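### 4.2 What the club recordings can and cannot show

The Cluvstead students describe their plug-handling set as "large." We are less sure. It holds 2,268 recordings made by 11 club members over one April, and much of that volume comes from short repeats by the same few people. The Mersha team, working with a smaller set, reported gains we could not reproduce, so size alone should not settle the matter.

Our first concern is idle time. Many recordings include stretches in which the jaws are open and hold nothing (Figure 3). The students kept these stretches, arguing that a policy must learn to wait. We found no test in their report that supports this.
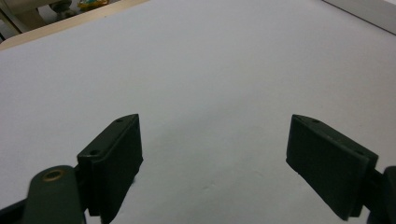 **Figure 3.** View from a hand-held gripper, finger pads apart over the bare tabletop.

We reviewed 100 recordings by hand and marked 26 as mostly idle. Removing them changed the Istis baseline very little, which may mean the idle stretches are harmless, or that the baseline was too weak to notice. The report picks the first reading without comment.

The second concern is the two-handed work. One person runs both grippers, with a plug in one and the other steadying a power strip on the white board. 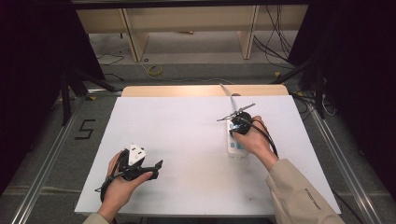 A person doing this can shift a shoulder or correct a wrist without thinking about it, and a pair of fixed arms may have no matching motion. The students call the transfer "direct." They tried it on a single robot, at Vakport, and do not say how they chose the trials. Until those are listed in full, we treat the claim as untested and leave it out of the comparison in Section 5.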